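Porque é que vemos as cores?

Última atualização: abril

A luz do Sol parece branca, mas é uma mistura de muitas cores. Quando essa luz chega a um objeto, uma parte é absorvida e a outra é refletida. A parte refletida entra nos nossos olhos, e é essa que vemos.

Uma superfície azul reflete sobretudo luz azul e absorve grande parte das restantes. Uma superfície vermelha reflete sobretudo luz vermelha. O preto absorve quase toda a luz. O branco reflete quase toda.

No fundo do olho fica a retina. Nela há células chamadas cones, de três tipos, cada um mais sensível a uma zona do arco-íris. O cérebro compara os sinais dos três e forma a cor. Outras células, os bastonetes, funcionam com pouca luz mas não distinguem cores. Por isso, num quarto quase às escuras, tudo parece cinzento.

Experiência: põe um papel vermelho sob uma lanterna coberta com celofane azul. O papel fica muito escuro, pois recebe pouca luz vermelha para refletir.

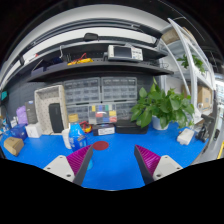

Um círculo vermelho-escuro sobre uma superfície azul.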